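# Why does my dorm smell like toast? A semester of measuring indoor air

Final project report, Intro to Environmental Methods
08/06/2026

So I should start with the toast. Back in December my suitemates and I had a running argument over whether our common room was stuffy or whether we were all just tired. I said stuffy. They said go to bed. When the project sign-up came around and "indoor air quality" was still open, I grabbed it mostly to win that argument, and then I ended up caring way more than I expected to!

## What I wanted to find out

My proposal had one big question in it: how fast does carbon dioxide build up in a shared room when people are eating and studying there, and how much does opening a window help? I also had a side question about cooking particles (the toast), but my instructor wrote "pick one" in the margin, so the toast got demoted to an appendix and then cut.

Quick background. People breathe out carbon dioxide. Outside air has a bit over 400 parts per million of it. Indoors it climbs, and how far it climbs depends on how many people are in there, how big the room is, and how much fresh air leaks or gets pushed in. A lot of the older guidance I read uses 1000 ppm as a sort of line in the sand. It isn't a poison level or anything close. It's more of a hint that the air isn't getting swapped out very well, and if the carbon dioxide is hanging around, so is everything else people breathe out.

## Equipment

I used two meters. One was a Sitex handheld that the department lends out, and the other was a little Jilis desk unit I bought used. I was nervous about trusting the cheap one, so I ran them side by side on my windowsill overnight before doing anything else. The Jilis read higher than the Sitex the whole time, by 12 ppm on average, and it was pretty steady about it. I subtracted that from all the Jilis numbers and moved on. If I'd known more at the start I would have checked them at a high level too, not just in clean air. More on that below.

For logging I used a spreadsheet. I tried the app that comes with the desk meter for one evening and it lost the file, so spreadsheet it was.

## The rooms

I picked three rooms: our suite's common room, a study lounge in Dhillon Hall, and the dining nook at the Trirnik Street co-op, where I eat a couple times a week anyway. I wanted places where people sit for a good long stretch. Hallways and kitchens have too much coming and going, and I couldn't figure out how to keep track of it and also write down readings.

Table height matters, by the way. I kept the meter at the height of a seated person's face, off to the side so nobody was breathing straight onto it. The first time I skipped this and put it in the middle of the table, and the line on my graph looked like a seismograph.

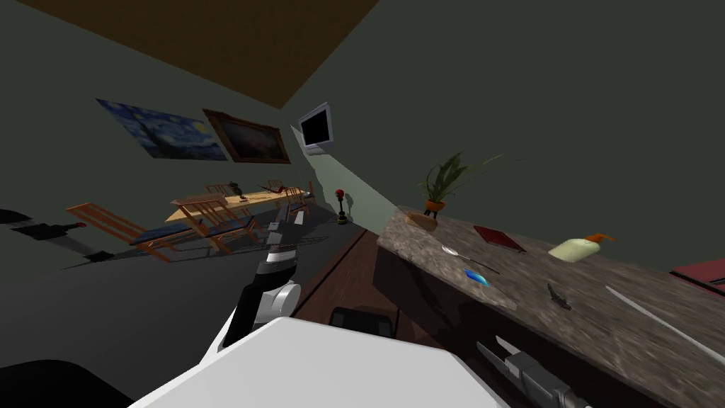 One comment on my draft, from a classmate in my peer review group, was that I couldn't really compare rooms at all unless I worked out the volume of each one, because the same group of people in a bigger space would naturally give a slower climb. Fair! I had floor area written down and had completely forgotten ceiling height. I went back with a tape measure and redid the table, and the rankings did change a little, so thank you for that.

## What I did

Each session lasted 90 minutes. I aired the room out first until the reading stopped dropping, shut everything, and then wrote down a number every few minutes while people ate or worked. For the first 60 minutes the windows stayed closed. Then I opened one window (always the same one in each room, always as far as it would go) and kept logging to the end.

I asked people to stay put if they could. They mostly did, though pizza got delivered once in the middle of a lounge session and I threw that whole run out. The door was propped open forever while somebody hunted for cash.

## Results

The common room was the worst, so I was right and I would like that on the record. It crossed 1000 ppm in every single closed-window stretch, usually well before the window was due to open. It's a small room with a low ceiling and a door that seals really well, which is great for noise and terrible for air.

The Dhillon lounge has mechanical ventilation and you can see it in the curves. They go up, bend over, and flatten out. I never got it over the line even on a busy night.

The co-op was in between. It climbed at a middling pace and it never flattened, so I think it would have kept going if I'd let it. There's no vent that I could find, just an old building with gaps in it. On windy evenings the climb was slower, and I have that in my notes but not enough sessions to say anything solid about it.

Opening the window did more than I guessed it would. In the common room the number started falling almost right away, and by the end of the session it was back to something I'd call comfortable. In the lounge you could barely tell, which makes sense with the fans already doing the work. The co-op window faces an alley and doesn't get much of a breeze, and that drop was slow and kind of lumpy.

## Things that went wrong

- The overnight check only covered low readings. If the Jilis drifts at higher levels, my correction is off exactly where I care most.
- I was in every room for every session, breathing. I counted myself as one of the occupants but I also walked around more than anyone else, and moving people put out more carbon dioxide.
- Airing out the room before starting didn't always get it down to the same place. Cold nights, people complained and I cut it short.
- The batteries in the Sitex died twice. Those sessions were redone with the desk unit, so the two meters aren't spread evenly over the rooms.

## What I'd do with more time

I'd leave a meter running for a week straight in one room and skip all the babysitting. I'd also want to try opening the window just a crack, because that's what people will really do in winter. Nobody in my suite is going to sit next to a wide-open window in a blizzard for the sake of my graph. A crack for the whole evening might beat wide open for the last part, and I'd love to see that curve.

I'd also bring back the particle question. Our toaster deserves an investigation.

## Changes since the project started

We now keep the common room window open a little after dinner. My suitemates still say they were just tired. The spreadsheet is in the class folder with the raw and corrected readings on separate tabs; the tab marked "old" is the one from before I fixed the room volumes, so please don't use it.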